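Visit report: Clostance table-clearing trial, Billham site
Prepared by Mererid Sayce

Clostance runs staff canteens and has been trialling arm-based table clearing at Billham since April last year. Four of us went through on the Thursday tour. The purpose was to see how the work is divided now between the arm and the canteen crew, and whether the arrangement would suit our own dining room at Nulow.

The site manager, Stavros Karagiannis, began with staffing. Billham had nine people on the clearing and wash-up roster before the trial and still has nine. Two of them now spend most of a shift setting up, supervising and correcting the arm. Both came off the wash-up line and were trained on site over 21 days. Their pay grade went up one step after the union asked for it in writing.

Practice runs are done away from the canteen, in a room fitted out with folding tables. A run uses a small number of pieces, and the layout is changed between runs. The operator logs each attempt as clean, assisted or failed. The target for release to the canteen floor is 92 clean attempts in a hundred, measured per item type. Bowls and cups have passed. Cutlery has not, and forks are the slowest item on the log.

Labelled positions along the back of the table are part of the practice layout. The run we watched had a steel bowl and a plastic cup close to the right-hand side, with a fork and spoon lying together nearer the middle. The arm went in at the bowl's rim, one finger either side being the standard grip for that shape.

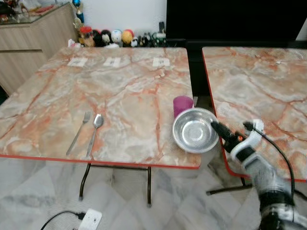
Amrit Sutherland disagreed that bowls were the right place to start. In a real canteen they come back with soup in them, Amrit said, and somebody still has to walk over and tip them out first, so the saving is smaller than the log suggests. Karagiannis accepted this. Scraping and emptying remain manual at Billham and there is no plan to change that.

We also asked about strain injuries. Reports of sore wrists on the clearing crew have dropped, but the two operators now report stiff necks from watching the arm for long periods. The centre's answer is a swap every 28 minutes. The crew would prefer a proper stool - one has been on order for some time.

Points to follow up before we decide on Nulow:

Floor space. The arm needs more clearance than our aisles allow.
Training cover. Billham paid for relief staff and we have not budgeted for it.
Cutlery. Rhodri Meredith will ask for the fork figures by shift.

Lunch was provided. Parking is behind the loading dock and the gate code changes daily, so ring ahead.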